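# La merienda de Milthorpe: galería de junio

¡Ya están aquí las fotos y los apuntes de la merienda! Este año tocaba casa de Dalva Amaral, en el barrio de Milthorpe, y la consigna era la de siempre: cada cual trae lo que comía de pequeño a la salida del colegio y lo explica en la mesa, sin prisas y con la boca medio llena si hace falta. Nos juntamos a las 5 de la tarde y a la hora de cenar seguíamos allí, discutiendo si una galleta salada cuenta como postre (yo digo que sí, y no pienso moverme).

Napaporn Wannasri se encargó de la compra grande en el almacén Limsakul, donde te puedes pasar una tarde entera leyendo paquetes. Llevaba una lista de cuatro cosas y volvió con muchísimas más, claro. Es imposible entrar ahí y ser razonable: hay un pasillo entero de aperitivos de arroz, otro de caramelos y luego, al fondo, ese rincón de ofertas donde siempre acabas metiendo la mano. 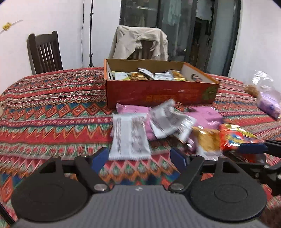
*La caja naranja rojiza, repleta de paquetitos plateados, blancos, amarillos y dorados, con unos cuantos ya sobre el mantel de zigzags.*

¡Qué mantel, por favor! Rojo, naranja, verde azulado, azul, crema, verde… Con rombos y zigzags por todas partes, cualquier cosa que le pongas encima parece una fiesta. Varios me preguntasteis por él durante la tarde: es de Olel, la tiendecita de telas que hay subiendo desde la estación, y Dalva lo saca en todas las reuniones desde hace tres años. Se lava bien, dice, aunque le tiene prohibido acercarse al chocolate deshecho.

En cuanto a las cajas de surtido, me parecen el mejor invento para una tarde así. Vas sacando sin saber muy bien qué te toca, lo cambias con quien tienes al lado, abres otro «solo para probar» y de pronto estás defendiendo un sabor que no conocías hace diez minutos. Napaporn nos enseñó a abrirlos por la parte corta para que no se rompa todo dentro, y contó que en su casa los envoltorios bonitos se guardaban entre las páginas de los libros. Me encantó la idea y me llevé dos, uno dorado y otro rosa.

La próxima la organizamos en Oscombe, en el local grande, que tiene cocina y nos deja hacer algo caliente. Dalva quiere probar con pan de queso y yo he prometido chocolate a la taza, del espeso, del que se queda pegado a la cuchara. Si queréis apuntaros, decídselo a cualquiera de las dos y pensad ya qué vais a traer. Vale lo comprado, vale lo casero y vale también eso raro que en vuestra familia le gusta a una sola persona.

Ah, y quien se dejara una fiambrera azul con tapa de rosca, la tiene Dalva en la cocina, ya fregada.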